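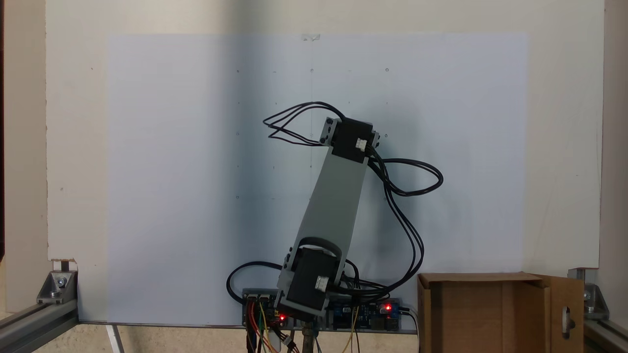

Two-link arm in front of the target sheet, both boards powered.

Comparing two controllers on one arm

You have two controllers, a Seltamex and a Clundier, and each maker swears its own is smoother. Fine. Make them draw dots.

1. Tape a big sheet of paper to a flat board behind the arm. Pencil a vertical line down the middle and mark your targets in a loose grid. Neatness is optional, but measure where the marks ended up, not where you meant to put them.

2. Set your link lengths in the config. Ours are 262 mm combined. Marthinus once typed 396 and we spent an afternoon blaming the servos.

3. Leave slack in the servo cables. Big ugly loops are good. A tight cable is a spring, and it will pull every reading toward itself.

4. Home the arm, then send it to each target 6 times, coming in from alternating sides. Pencil a tick where the tip stops.

5. Swap controllers and repeat. Same supply, same speed, fresh sheet -- old ticks are very persuasive.

6. Measure the spread at each target. Look hardest at the outer marks, where the arm is stretched out and backlash has nowhere to hide.

Noemí Becerra keeps our log script on the Amoah share. It still expects commas, so check your export settings before you run it.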